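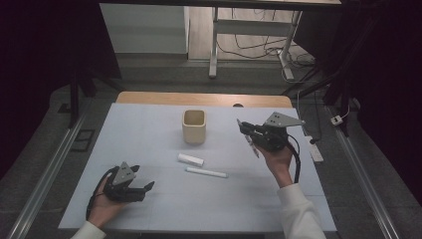 Woreo hand grippers, three months on the sorting bench

Quick one, shift starts soon. We got the pair in September. One for each hand, black, cable off the back of each. You pick up cups, rods, small blocks all day and the arm on the Evley line is supposed to learn it from you.

Good: grip is solid, thin sticks too. Setup took 23 minutes.

Bad: the cables. Always at your wrist. And my hands are sore by lunch, more than 375 picks in a morning does that.

Bigger thing is the job itself. Used to be packing, on my feet, talking to people. Now I stand at a table and do the same move over, slower then I would normaly. Pay went up a bit. Two of the packers got moved to nights once the arm took their station, and they weren't asked. Management should of talked to us first.

Tool gets 4 out of 5. The rollout gets 2.

Posted 2022-12-04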